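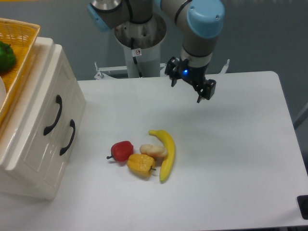

Sorting a cluster of play food: arm exercise 3

This page is for club members who have finished exercises 1 and 2 (homing the arm, and picking up a single item placed by itself). In exercise 3 you start with four items touching each other and move them one at a time. It takes most people two sessions. If you have not yet signed the safety sheet, see Glória Mota before you switch anything on.

What you need

The arm, table and drawer cabinet, set up as they were for exercise 2
Play food: red pepper, yellow pepper, bread roll, banana
A club laptop with the Fivelen editor installed
Your notebook
A partner, who stays next to the stop button

The green pepper stays in the basket for this exercise. It comes out in exercise 4.

Step 1. Lay out the food

Put the red pepper down first, on its side, with the stem pointing toward the cabinet. Put the yellow pepper next to it, a little closer to the front edge of the table, stem pointing the other way. The roll goes behind the yellow pepper. The banana goes last, on the side away from the cabinet, standing more or less lengthwise from back to front with its stem end up by the roll.

Push everything together until the items touch or almost touch. Do not leave neat gaps. Gaps turn this back into exercise 2.

Draw the layout in your notebook before you move the arm. A rough sketch is fine, but mark which way each stem points, as you will need to put the items back the same way for your second run.

Step 2. Load the starter program

Open the Fivelen editor and load cluster_start from the shared folder. Save a copy under your own name right away. In March two people overwrote the shared file and we had to rebuild it from a printout, so the original is now read-only. If the editor complains when you save, you are still in the original.

The starter program has three parts: a park position, an approach position and a slow lower. The travel speed is set to 22 percent. Leave it there until you have a full run with no bumps.

Run the park position first and check that the gripper stops clear of the cabinet. If it stops over the cabinet, home the arm again as in exercise 1.

Step 3. Choose the order

This is the real work of the exercise, and you do it on paper. For each item, write down two things: where the fingers can go down on either side of it, and what they will hit on the way.

The banana is the usual first pick. Its outer side is free, so one finger has plenty of room. The other finger has to go between the banana and the yellow pepper, and how hard that is depends on how tightly you pushed things together. Aim for the lower half of the banana. The upper half is up against the roll, and a grab there tends to drag the roll along.

The red pepper is the other reasonable first choice. Its stem side is open. Watch out for the cabinet, though. When the wrist turns to line up with the pepper, the finger nearest the cabinet swings out further than you would guess from looking at the screen.

Do not start with the roll or the yellow pepper. You can try it later if you want to see what happens, and it is worth seeing, but get a clean run in first.

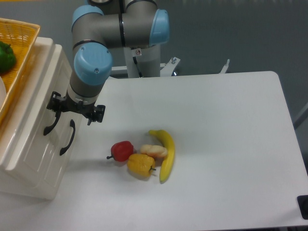
Step 4. Set the approach height

Jog the arm over your first item with the fingers open. Bring it down in small steps and stop while the fingertips are still above the tallest item in the group. Save that as your approach position. Use the same approach height for all four items, even the banana. It wastes a second or two on each pick and saves a lot of knocked-over food.

Your partner should crouch at the side of the table, outside the taped line, and call out the clearance. The view from the laptop end is misleading, and the shadow of the gripper is not a good guide either. Several of us have tried to line up with the shadow and landed a finger's width off.

Step 5. Set the grip

The gripper setting in the editor runs from 0 to 1,000, where 1,000 is fully open. Open wide enough to pass both sides of the item, but no wider than you have to, because the spare width is what knocks the neighbors. For the banana, start at 595 and adjust from there.

For closing, use the soft preset. The peppers are hollow and will stay dented if you use the firm one. We bought the current set from Costa to replace the dented ones and would like it to last.

Step 6. Pick, lift, place

Run the program one line at a time with the step button:

1. Go to approach position.
2. Turn the wrist to match the long side of the item.
3. Lower.
4. Close, soft preset.
5. Lift straight up to approach height.
6. Move to the drop spot on the open side of the table.
7. Lower, open, lift.

Line 5 matters most. If you lift and move sideways in the same line, the item will sweep through the rest of the group. Keep them as separate lines.

After each pick, stop and look at what is left. Things shift. The roll in particular tends to settle once the banana is gone, and the position you saved for it may be out. Jog over it again and save a new one.

The pause between lines is set to 2,000 milliseconds. You can shorten it once your partner is happy.

Step 7. Write it up

For each run, note the order you used, the grip setting for each item, and which items moved when they were not supposed to. Do one run starting with the banana and one starting with the red pepper, then compare them. A failed pick is fine as long as it is written down.

Common problems

The item slips out on the lift. You are gripping too high. Go down a little further before closing, but stop short of the tabletop.

The gripper closes on nothing. Check that you saved the position after your last jog. The editor does not save it for you.

Two items come up together. Open, put both back from your sketch, and move your grab point away from where they touch.

The arm stops with a joint limit message. Usually the wrist has been turned the long way round. Go back to park and turn it the other way – the fingers are not the same on both sides, so check the grip after turning.

When you finish

Park the arm, close the editor, and switch off at the wall. Food goes back in the basket. Write-ups are due on 7th April, in the Zerness folder with the others. The Vilon group has the table after us, so please be cleared up by the end of the session.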